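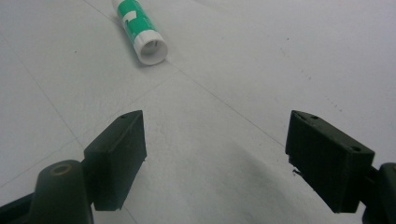
Glue stick with green label

4. Fixing the paper labels

Use the Clesby label sheet supplied with your Drostero storage box.

1. Wipe the drawer front with a dry cloth.
2. Cut out the label along the printed line.
3. Spread glue on the back, right up to the corners.

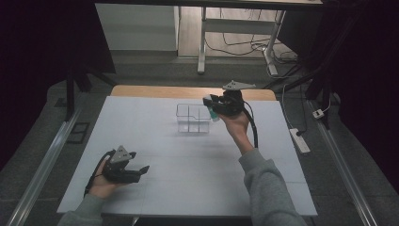 4. Press the label down for 15 seconds, working from the middle outwards.
5. Leave the drawer open for 40 minutes before sliding it back in.

Note: old labels lift off with warm water – do not scrape them.

Caution: put the cap back on after use. Keep glue away from the drawer runners.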